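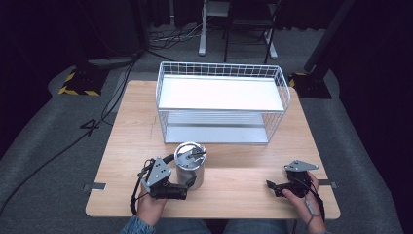
대전, 2019년 1월 30일

문의 번호 418
제품: Mamard 2단 와이어 선반(흰색)
구입처: Skemora 온라인몰
분류: 조립 및 사용 중 문제
제목: 선반이 덜컹거리고 커피통을 올리면 기울어요
상태: 해결됨

안녕하세요, 지난 11월에 선반을 산 사람입니다. 그동안은 싱크대 옆에서 행주랑 티백 같은 가벼운 것만 올려두고 잘 썼어요. 그런데 이번에 커피 도구를 한데 모아보겠다고 거실 나무 테이블로 옮기고 나서부터 말썽이네요 ㅠㅠ

증상은 이렇습니다. 위 칸에 스테인리스 커피통을 올리면 선반이 앞쪽으로 살짝 기울었다가, 손을 떼면 뒤로 돌아가면서 딸깍 소리가 나요. 통은 Amton 거고 뚜껑에 작은 손잡이가 달린 원통형인데, 원두를 꽉 채우면 꽤 묵직합니다. 빈 통일 때는 괜찮아요. 지금은 불안해서 통을 선반 앞에 따로 내려놓고 쓰고 있는데, 이러면 선반을 산 보람이 없잖아요!

테이블은 Rivera 거고 밝은색 나무 상판이에요. 바닥은 회색 카펫이고요. 처음엔 당연히 선반 다리가 휜 줄 알고 교환 신청부터 하려다가, 고객센터 안내문에 먼저 확인할 게 있다고 해서 하나씩 해봤습니다. 해본 걸 적어둘게요.

시도 1. 선반을 주방 조리대로 다시 옮겨봤어요. 꽉 채운 통을 올려도 거의 안 흔들립니다. 여기서 좀 김이 샜어요. 선반이 아니라 테이블 탓인가 싶어서요.

시도 2. 그래서 테이블을 의심하고 카펫 위에서 위치를 바꿔봤습니다. 벽 쪽으로 밀어도 보고, 방향도 돌려보고. 테이블 자체는 카펫 때문에 조금 출렁이는 느낌이 있긴 한데 딸깍 소리는 어디에 둬도 똑같이 났어요. 혹시 몰라서 상판 양옆을 잡아주는 회색 금속 브래킷도 만져봤는데 헐거운 데는 없었습니다.

시도 3. 선반 밑에 얇은 종이를 접어 끼웠더니 소리는 줄었어요. 근데 통을 꺼낼 때마다 종이가 밀려 나와서 하루도 못 가고 포기 ㅋㅋ

시도 4. 위 칸 판을 들어냈다가 다시 끼웠습니다. 이때 뭔가 이상하다는 걸 알았어요. 뒤쪽 모서리는 철사 안으로 쏙 들어가는데 앞쪽 한 군데가 테두리에 걸쳐져 있더라고요. 눈으로 보면 거의 티가 안 나고, 손가락으로 눌러봐야 까딱까딱합니다.

여기까지가 처음 문의드린 내용이고, 질문은 두 가지였어요. 판을 어느 방향으로 끼우는 게 맞는지, 그리고 커피통을 위 칸에 올려도 되는 무게인지.

답변 받은 내용 (Skemora 고객센터)
판에 앞뒤가 있다고 합니다! 가장자리가 조금 더 접힌 쪽이 뒤로 가야 한대요. 설명서에 그림이 있다는데 저는 설명서를 상자랑 같이 버렸습니다... 무게는 원두를 채운 통 정도면 괜찮지만 앞쪽 끝에 몰아서 두지 말고 가운데에 놓으라고 하셨어요. 그리고 판을 끼운 다음 네 모서리를 순서대로 눌러보라고요.

추가 글 1
알려주신 대로 판을 돌려서 끼웠더니 까딱거리는 건 바로 없어졌습니다. 통을 가운데에 올렸을 때 기우는 것도 없어졌고요. 다만 딸깍 소리가 아주 작게 남아 있었어요. 이건 위 칸이 아니라 아래 칸에서 나는 소리였는데, 귀를 대고 들어보니 아래쪽 회색 판이 철망에 닿으면서 나는 거더라고요. 이것도 빼서 닦고 다시 넣어봤습니다. 원두 가루가 모서리에 끼어 있었어요, 좀 부끄럽네요.

추가 글 2
아래 판 모서리에 집에 있던 투명 완충 패드를 작게 잘라 붙였어요. 소리 끝! 선반 밑 닿는 부분에도 남은 걸 붙였더니 상판에서 미끄러지지도 않습니다. 나무 상판에 긁힌 자국이 생길까 봐 신경 쓰였는데 겸사겸사 잘됐어요. 패드는 꼭 비싼 거 안 사셔도 될 것 같아요. 저는 예전에 의자 다리에 붙이고 남은 걸 썼습니다.

같은 증상 있으신 분은 이 순서로 해보세요.
위 칸 판을 빼서 접힌 쪽이 뒤로 가게 다시 끼우기
네 모서리 눌러보기
아래 판도 빼서 가루 닦고 다시 넣기
그래도 소리가 나면 패드 붙이기
무거운 통은 가운데에

하나만 건의드리자면, 판 뒷면에 '뒤쪽'이라고 작은 스티커라도 붙여주시면 좋겠어요. 저처럼 설명서부터 버리는 사람이 분명 또 있을 거예요 ㅎㅎ 그리고 혹시 설명서 파일이 있으면 메일로 하나 보내주실 수 있나요?

추가 글 3
설명서 파일 잘 받았습니다. 교환 신청은 취소해 주세요. 답변 빨리 주셔서 감사했어요!

처리 결과: 교환 취소, 설명서 발송 완료, 문의 종료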